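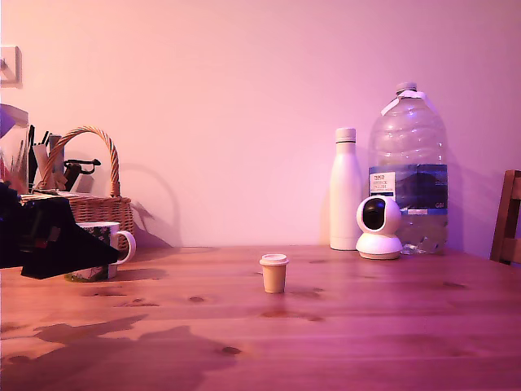
Karthik Wanigasekara
Writes the home guides at Cullevik

Section 5: Setting up the Drarneo sourdough starter kit

I've killed more starters than I'd like to admit, so this section is the long way round (sorry!). Read it once before you get flour on your hands.

1. Wash the jar in hot water and let it air dry. Skip the dishwasher tablet taste, please.

2. Put the jar on your kitchen scale and write down its empty weight. Mine is 430 grams, and I've got it on a bit of tape stuck to the base.

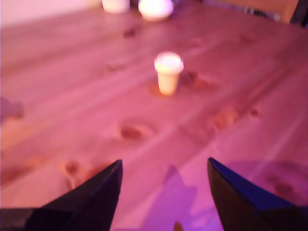
3. Add equal weights of whole wheat flour and lukewarm water. Stir until you can't find any dry bits, then scrape down the sides.

Note: My first batch in March sat in a chilly pantry and did nothing for days. Aim for around 74 degrees if your house will let you.

4. Rest the lid on top and leave it loose.

Caution: Don't screw the lid down! The gas has to go somewhere, and a sealed glass jar can crack.
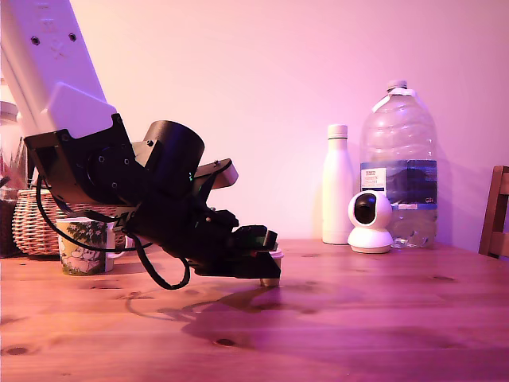
5. Next day, spoon out half and feed what's left with fresh flour and water, same weights as before. Do this daily, at whatever hour you'll remember (I go with breakfast).

6. Keep going until it doubles between feedings. Mine took 11 days, and it smelled like old socks for a good part of that, so hang in there.

Note: Gray liquid on top means it's hungry. Stir it in or pour it off, then feed. Pink or orange streaks, or fuzz, mean throw the whole thing out.
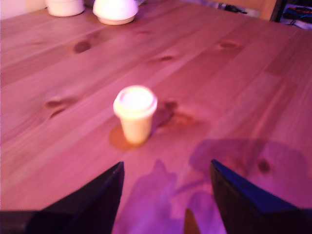 Freya Cropper wrote in to say that rye flour got hers going when whole wheat wouldn't, and that she now swaps in a spoonful at every feeding. I've started doing the same on cold mornings. If you try it, add a splash more water, as rye drinks up a lot.

7. Once it's doubling, move on to Section 6 for your first loaf.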